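From: Metance Kitchen List
Date: 9 May 2026
Subject: Re: rinsing and measuring rice for a crowd

On the list, a member wrote:
> I'm cooking for the street lunch in July and my rice comes out
> gluey every single time I make more than one pot's worth. At home
> for the two of us it's fine. Do you all really rinse it? And do
> you go by weight or by cups? My scale quits at 3000 grams, bowl
> included, so I can't just dump the whole bag on it.

Oh, I feel your pain on the gluey rice! I did the Tirkura potluck two years running and the first batch could have held up wallpaper.

Yes, rinse. I do it in the biggest metal mixing bowl I own, cold tap, swish with my hand, pour off, and do that 3 times. The water never goes totally clear and I quit worrying about it. Then it sits in a strainer for 15 minutes while I chop onions (or look for the lid, which is never where I left it).

As for weight or cups, I'm a cups person. Pick one cup and stick with it - doesn't matter if it's a real measuring cup or a plastic drinking cup, as long as the same one does the rice and the water. I scoop the dry rice into the bowl first, and only rinse once I've got the whole amount in there, so I don't lose track halfway.

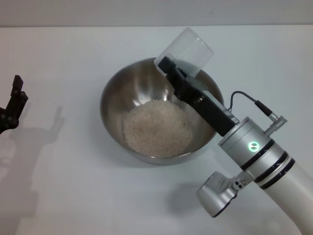 Also, spread the dry rice out a little with your fingers before any water goes in. I buy the Fikre long grain in the big sack, and every so often there's a tiny dark bit in it, a bit of husk or whatever, and it's so much easier to pick out dry.

For the cooking part, please don't try one giant pot. Two medium ones, lids on, heat way down, and leave it alone for 17 minutes. Then off the heat, still covered, and fluff it with a fork right before it goes out to the table. If you can borrow a second pot with a heavy bottom, grab it - my thin one scorches no matter what I do.

Does anybody still have the Toreo rice cooker that was going around the list? I'd love a turn with it before July.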